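Wisudard Community Boards > Home Repair > Hardware and Fasteners

Topic: Metric or inch? Sorting a coffee can of mixed nuts

kostiuk_shed
I picked up a house in Flatunville in April and the garage came with a coffee can full of loose nuts and bolts. Some are clearly inch sizes and some are clearly metric, but a lot of them could be either. I have a cheap thread gauge and a set of calipers. Is there a sensible way to sort this, or should I dump it and buy an assortment box? The hardware store on Kostiuk Road sells a 416 piece metric kit for 20 dollars.

B_Cieslak
Buy the kit. I did the whole can thing when my father-in-law moved and it took most of a winter. At the end I had a lot of sorted hardware that I almost never use. Your time is worth more than 20 dollars.

stella.laizer
I disagree with Bogdan. A kit gives you the common sizes and nothing else. The odd ones in the can are what you will need when the mower or the old bench vise loses a nut.

The quick way is to keep one known bolt of each size and try the nuts on by hand. Start with M6, M8, 1/4-20 and 5/16-18. If a nut spins on freely for its full thickness it goes in that jar. If it starts and then binds after a turn or two, stop. It's the wrong thread and you will damage both parts if you force it.

M8 and 5/16 are the pair to watch. They are close enough in diameter that the nut will start on the wrong bolt and feel right at first.

kostiuk_shed
Thanks Stella. I have known bolts for M6 and 1/4-20, and I can buy the other two. Do the wrench sizes help at all? I measured across the flats on a few and got numbers that don't match my chart.

V. Mokgethi
Across the flats will only narrow it down. An M10 nut can be 16 mm or 17 mm depending on which standard it was made to, and some flange nuts are different again. Plating and wear will throw you off a little too. Go by the thread.

Also, do it on a light surface. I worked on a dark rubber mat for years and kept losing the small ones. A white top makes a big difference.
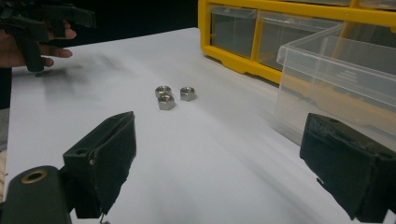 Three small hex nuts on the white top.

stella.laizer
Agreed on the white surface. An old baking sheet is good too, it has a lip so they don't roll off.

marmazurek
Question from someone with the same problem. What do you do with the rusty ones? I have a jar that was stored in a damp basement.

V. Mokgethi
Soak them in white vinegar overnight, rinse, then put them in water with some baking soda for a few minutes. Dry them right away and add a drop of oil. If the threads are pitted, throw them out. Don't do this with plated nuts unless you're fine with losing the plating, and keep any high strength hardware out of the vinegar.

B_Cieslak
Or throw all of the rusty ones out. A new nut costs pennies. I don't see the point in spending vinegar, soda, oil and an evening on something like that.

korkor_annan
Pennies each if you buy a box of 1000. At my store it's closer to 40 cents for a single one, and it's a long drive - I would rather clean a few.

For the original poster, label the jars with the thread pitch as well as the diameter. I wrote only "M10" on mine and later found I had mixed 1.25 and 1.5 in the same jar. I had to do that one over.

kostiuk_shed
I didn't know there were two pitches for M10. I'll write both on the label.

Update: I did half the can last night between 7 and 9. Most of it was 1/4-20. I got a small bag of left-hand thread nuts too, still tied shut, so somebody before me cared. I'm going to buy the kit as well for the common metric sizes and use the can for everything else.

B_Cieslak
So you did buy the kit.

stella.laizer
Keep the left-hand ones in a separate jar and mark the lid. They fit bench grinders and some mower blades.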